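凌晨出炉的那一锅：和一位酸面包师傅聊天

店开在Testhorpe的一条斜坡路上，招牌很小，我第一次去走过了头，是闻着味道折回来的。那是七月，早上五点不到，天刚有点亮，卷帘门拉起一半，里面已经热得像澡堂。师傅让我别写她的名字，“写面包就好，面包比我好看”，那么下文就叫她师傅。

她做酸面包做了十几年，之前在Saltard的一家大厂里管过流水线，每天经手3000个吐司，个个一样高。“那也是本事，我不笑话它。”她一边往台面上撒粉一边说，“可是有一天我在同事家里吃到一块自己养酵种做的黑麦，酸得我眼睛都眯起来了，我心想，哎呀，面包还能是这样的！”第二个月她就辞了职，带着从同事那里讨来的一小勺酵种回到Testhorpe。

那一勺酵种现在还活着，住在一个广口玻璃罐里，罐子外面套着一截旧毛袜。她给它取名叫Sotomayor，问她为什么，她说是当年装它的那个果酱罐上印的字，撕不干净，叫着叫着就顺口了。我凑过去闻，先是苹果皮，然后是一点酸奶，最后有一股很淡的酒气冲上来。她看着我的表情大笑：“好闻吧？它今天心情不错。”

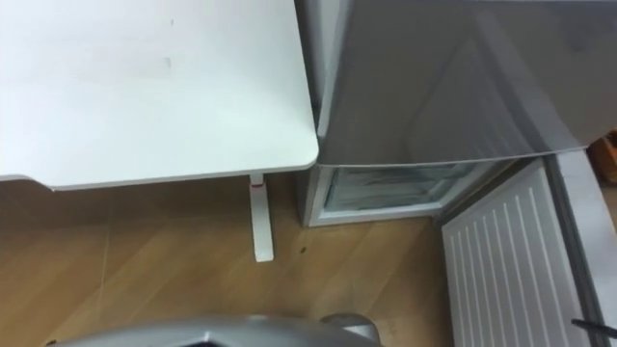
家里养酵种，最容易在哪一步出问题？

“喂得太少，等得太短。”她答得飞快，显然被问过很多遍。很多人照着书喂了三天，看见罐子里冒泡就高兴坏了，马上拿去和面，结果烤出来一块砖。她说头几天的泡多半是杂菌在闹，到第四五天反而会安静下来，像死了一样，大家就是在这个时候把它倒掉的，太可惜了。“你再喂两天，它自己会醒过来。等到喂完以后几个钟头能稳稳涨一倍，连着几天都这样，才算养成。”

她建议新手在面粉里掺一点全麦或者黑麦，麦皮上带的东西多，起得快。水用放凉的开水也行，自来水接出来敞一夜也行，她自己两种都用过，没觉得有多大差别。罐子千万别拧死，盖子虚搭着，给气留条路。说到这里她停下来翻了一次面，手从盆底抄过去，把面团整个提起来，再轻轻折回去，动作慢得像在叠一条湿毛巾。

我问她用什么粉，她的话匣子就真的打开了。店里的主粉来自河对岸的Miltell磨坊，石磨，一年四季脾气都不一样。新麦下来那阵子吸水差，同样的方子，面团会瘫成一摊，她就把水减一点，从81减到七十几，慢慢往回加。（她说的数字都是百分比，面粉算100，水算多少就是多少，做面包的人都这么算，我花了好一会儿才跟上。）“有人嫌石磨粉不稳定，我倒喜欢得很！每来一批新粉，我都跟拆礼物似的，先烤一个小的，切开，闻，再决定今天怎么做。”

水多水少，外行看的是洞大不大。她对大洞没有什么执念，甚至有点烦。“洞太大，黄油全漏到手上了，你说图什么呢？”她喜欢中等的、湿润的、有点发亮的内部，皮要厚，颜色要深，深到客人会问是不是烤糊了。她切了一片边上的给我，底面几乎是咖啡色，嚼着嚼着有焦糖味，后面跟着一点点酸，我站在那里把一整片都吃完了，忘了手里还拿着笔。

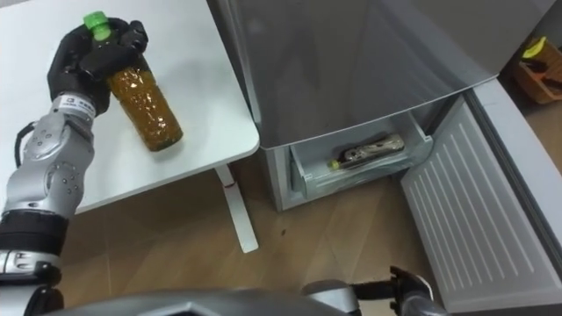

采写／《慢火》栏目编辑部　　栏目：手艺人　　阅读约需八分钟

吃完那一片，我们换到门口的长凳上接着聊。五点半，第一炉已经在架子上晾着，外壳噼噼啪啪地响，细小的裂纹一条一条爬出来。师傅管这个叫“面包唱歌”，她说每天就等这一会儿，听完了才觉得自己醒了。

话题转到时间上。她的面团从搅拌到进炉，前后要36个小时，其中大半是在冷藏柜里睡觉。为什么要这么久？她掰着手指跟我讲：低温下酵母懒，产酸的菌没那么懒，味道就在这段时间里攒起来；面团冷着也好割包，刀下去干脆，不会粘着刀片走。另外还有一条她讲得理直气壮：“我也要睡觉啊！”以前在厂里上夜班，作息全乱了，自己开店的时候她下定决心，整形一律放在下午，晚上关灯回家，凌晨四点来开炉，中间那一大段交给冰箱。

她对家里烤面包的人特别有耐心。聊天的工夫来了一位老客人，拿着手机给她看昨天烤的成品，扁扁的，侧面炸开一道口子。她接过来放大看了半天，问人家整形以后放了多久、厨房里热不热、割的那一刀有多深，最后判断是发酵还差一截，表面又干了，气只好从旁边找地方出去。“下次盖块湿布，再多等一个钟头，手指戳下去，慢慢回弹一半就进炉。别看表，看面团。”客人记在购物袋上，心满意足地走了，又折回来买了两个小圆包。

家用烤箱没有蒸汽，她推荐铸铁锅，连锅带盖预热够，面团放进去，盖上，前二十分钟靠它自己的水汽撑起来，后面揭盖上色。没有铸铁锅，厚一点的带盖砂锅也能凑合，只是别把冷锅直接丢进滚烫的烤箱，她裂过两个。烤好以后要忍住，至少放一个钟头再切，黑麦含量高的要放到第二天。“这是最难的一步，”她说，“比整形难多了，我自己到现在都忍不住。”

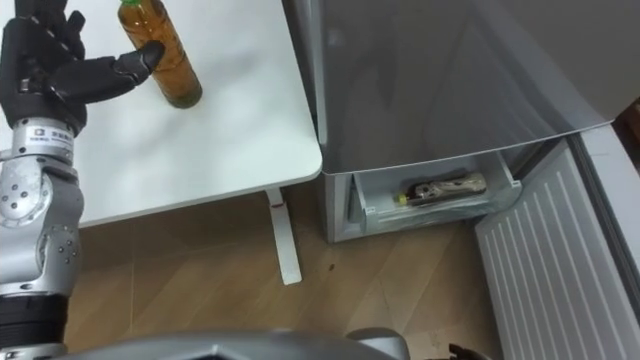
说到忍不住，就得说说她的失败品。后厨角落里有个布袋，专门收烤歪的、切坏的、前一天没卖掉的，她一样也舍不得扔。硬了的切成厚片，浇上番茄和橄榄油，做成凉菜；再硬一点的掰碎，和洋葱、芹菜叶一起煮汤，汤稠得勺子能立住；最干的打成粗粉，用黄油炒香，撒在面条上，比奶酪还好吃（我回家当晚就试了，真的好吃，第二天又做了一次）。还有一招是泡软了揉回新面团里，老面包加进新面包，颜色深一点，香味也厚一点，她说从前的面包铺都这么做，省粉，也不浪费那一身焦香。

每天喂酵种剩下来的那一部分，她拿来摊薄饼。不用再加发酵粉，放一点盐、一把葱花，平底锅里油热了倒下去，边缘马上起花边。她给我摊了一张，葱是店后面花盆里剪的，烫得我在两只手之间来回倒，吃得满嘴油。

我问她有没有想过开第二家店。她摇头，说那样的话她就得去管人、管账、管房租，谁来摸面团呢？不过她倒是有个新念头，想在秋天试一款栗子粉的，Miltell那边答应给她磨一小袋。栗子粉没有筋，加多了整个面包会散，她打算从一成开始，慢慢往上试，看看Sotomayor肯不肯赏脸。

七点过后客人多起来，门口排到了坡下，她系紧围裙进去了，隔着柜台朝我喊，让我把那半个黑麦带走，回去用布包着，别放冰箱。我照做了，放到第三天，切开来比头一天还香。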